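Minutes of the August meeting, Mersha Football Club
Supporters' section, started at 7 p.m.

Present: Hawi Lemma (chair), Rosalinda Estrella, Hagos Negussie, Lempi Kallio (minutes). Apologies were received from Hawi Tsegaye.

1. Minutes of the previous meeting
Accepted with one correction. The away match at Drirnenport was lost by one goal, it was not a draw. 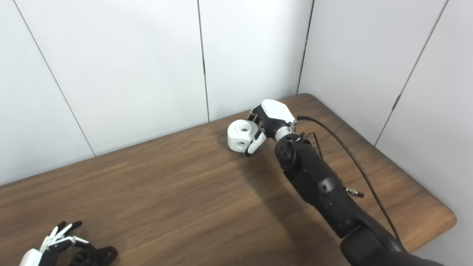 Hagos asked that the correction is also made on the club website. Lempi will do this.

2. Season tickets
Rosalinda reported that 336 season tickets are sold. At the same time last year it was 301. Most of the new ones are for the covered side. The family price stays the same until the first home match.
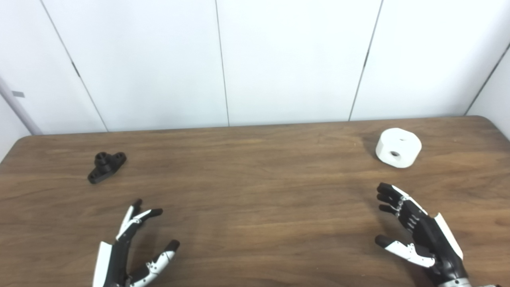
3. Bus to Jekano
The meeting discussed if we should order one bus or two. Around 300 supporters traveled last season, but the larger part went by train. It was agreed to order 2 buses and to close the list one week before the match. Hagos will ask Plurnico for a price.

A question came from a member by e-mail, and it is recorded with the answer.

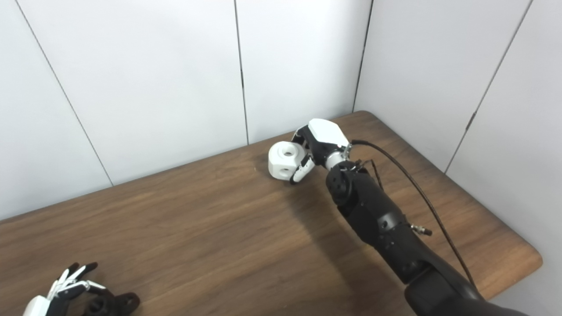 Can children travel on the bus without a parent?
Only from the age of 16. Younger children must travel with an adult who is named on the list.

4. Goalkeeper position
Hawi Lemma informed that the second goalkeeper has left and the coach is looking for a loan player. Several members were worried about this, as the first cup round is near.
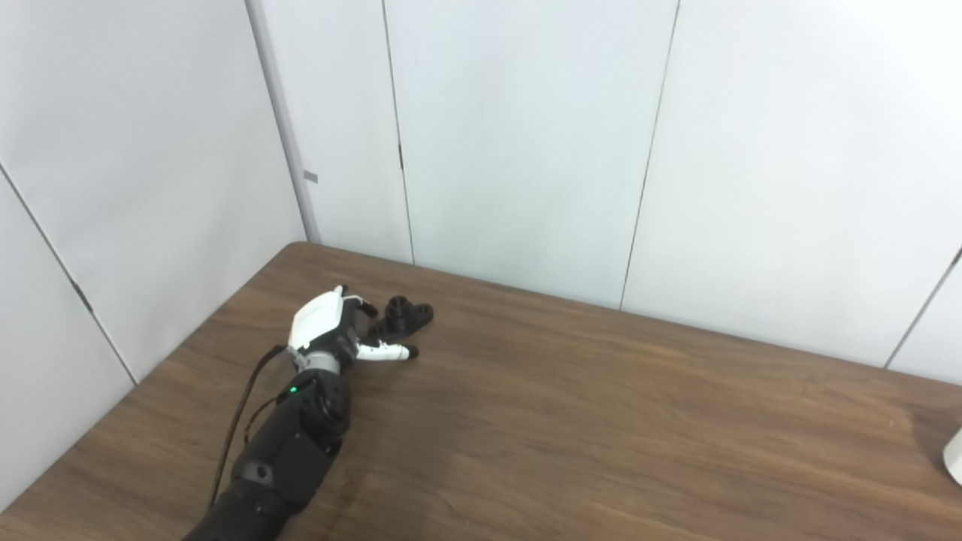
Rosalinda proposed to invite the coach to the next meeting, so that members can ask him directly. This was agreed. Hawi Lemma will write to him.

5. Other matters
The old flags need new poles. Hagos has the measures.

The meeting closed at 8:40 p.m.
Minutes written by Lempi Kallio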